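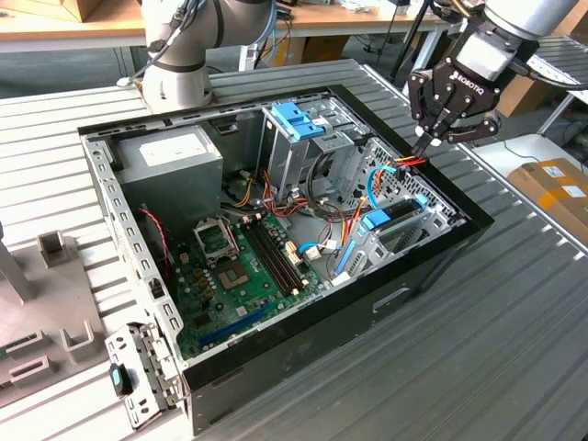 Østergaard Disassembly Automation Team

Posted by Kaj Dalsgaard, 7/16/19

The two-arm cell at Østergaard was returned to limited service this week following a protective stop in March. I was responsible for the cell at the time, and I am recording the matter on my own page as well as in the team log.

The task concerned was the removal of power connectors from desktop towers. With the tower on its side, the gripper closes on the connector and the arm pulls straight up. On cycle 79 the fingers closed partly on the wires. The connector did not release. The arm continued to pull, the case shifted on the bench, and the second arm, which was holding position behind the tower, was struck at the joint housing. Both arms stopped. There were no injuries. One connector shell was cracked.

Jytte Vestergaard reviewed the logs and found that the pull force limit had been set to 200 newtons during an earlier trial and never restored. The correct value for this step is 28. The Eltulik supervisor program accepted the higher figure without a warning.

The following changes are now in effect:

Force limits are loaded from a locked file at every start.
The second arm parks clear of the case during any pull.
A pull that exceeds its limit ends with the gripper open and a call to the operator.

Tín Quách has since run 18 towers under the new settings. Two pulls were abandoned at the limit, and the case did not move in either. The approach angle for connectors near the front drive area is still under review, and those pulls require an operator at the stop button until Jytte signs off on the revised path.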